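Floor Games Friday — the gallery

Finally getting these up. Sorry for the wait, it's been a week. Quick intro and then the captions, which are mostly just me typing what I remember before it goes.

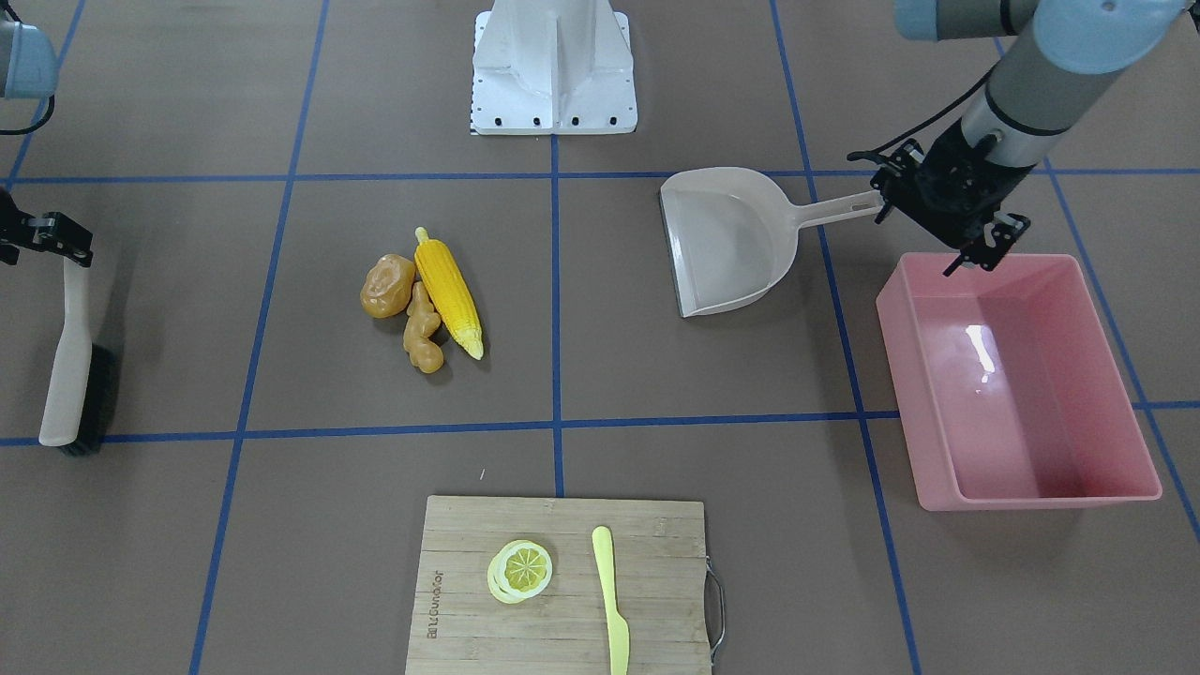

So, Floor Games Friday. Eighth time we've run it at the Gatard Street hall and the first time with the tidy-up round as its own event, instead of something we nag people about at the end. Idea is dead simple. Tape the floor into squares. Scatter toys. Hand over a brush, a dustpan and a bin. Get everything off the floor and into the bin, square by square, no hands on the toys. Little kids love it. Bigger kids pretend they don't and then ask for another go.

Blue tape on brown floor. We tried white one year and it vanished under the lights. Blue you can see from the door. Lines aren't dead straight and I've stopped caring — it's a game, not a tennis court.

Toy veggies are plastic, from the play kitchen box. Good size for sweeping. Big enough that they don't get under the bristles, small enough to go in the pan. Round ones roll, long ones spin, and you never know which way. We start the easy round with three in a bunch in one square, then spread them out for the harder ones.

Long handled brush. Worth the extra. The short ones mean everybody's bent double by the second round and the parents on the sidelines start making noises about their backs. Dark bristles, white handle, comes up fine with a wipe. Ours stood in the broom cupboard all winter and the bristles went a bit sideways. Hot water and an hour standing up fixed it mostly.

Dustpan with the rubber lip. Get one of these. A hard plastic edge leaves a gap and the little toys just bump along in front of it forever. Rubber sits flat on the floor and they hop up over it. Slot in the handle too, so it can go on a hook after — if anyone remembers to put it on the hook.

Pink bin. Bright is good, kids look up and know right away where they're headed. Wide open top, flat rim all the way round. Don't use a tall one, we did that in September and the small ones couldn't see over it to tip the pan. This one's low enough for everybody. Doubles as storage for the rest of the month.

How we score it, becuase three people have asked already:

Ten points a toy in the bin.
Five off if it rolls out of its square on the way.
Nothing at all if you pick it up with your fingers. Sorry. Rules are rules.
Bonus 30 if you park the brush and pan back on their starting squares at the end.

First to 1000 across the whole afternoon takes the ribbon. We had a Cindeo team and a Heinonen team (named after the two streets out the back, not the most imaginative I know) and it went right down to the last round. Total for both sides came to 3528 over the year so far. Somebody's dad keeps a spreadsheet. I just shout the numbers out and he types.

Setting up, if you want to try it at your place:

Sweep first. Yes, sweep the floor before the sweeping game. Tape won't hold on dust, it lifts at the corners and then someone's sock catches it.

Run your long lines down the room before you do the cross ones. Much easier to fix one line than six. Press it down with the back of a spoon.

Squares want to be big. Ours were tiny the first year and the brush hardly fit, never mind a kid and a brush. If an adult can stand in one and turn right around you're about there.

Bin goes to the side of the room. Put it in the middle and everyone kicks it.

Pull the tape up the same night. Slowly, flat back on itself. Leave it over the weekend and you'll be there with a scraper — ask me how I know.

What I'd change. More dustpans, definitly. One brush and one pan is fine for a relay but the lineup got long and the ones at the back started making up their own game with the spare veggies, which was a pretty good game to be fair. Might steal it for next time. Also a second colour of tape for a start line, they creep forward otherwise.

Snacks were at the back table. Orange quarters went in minutes, the Maveo crackers hardly got touched. Will do more oranges. Still have a box and a half of crackers if your kid's class wants them.

Left behind on the day: one grey mitten, a library book about whales, a water bottle with no lid and a lid that doesn't fit it. All in the basket by the front door. Have a look before the end of the month or they go to the thrift shop.

Next one is a Friday again, same hall, doors at 3:30, first round at 4. Wear socks with a bit of grip or just go barefoot. If you've got plastic toy food you're done with, drop it in the box by the door — we go through it, somebody always steps on a tomato.

Brush and dustpan can be borrowed between sessions, by the way. Just sign the sheet on the cupboard and bring them back clean.

Okay that's everything, off to get supper on.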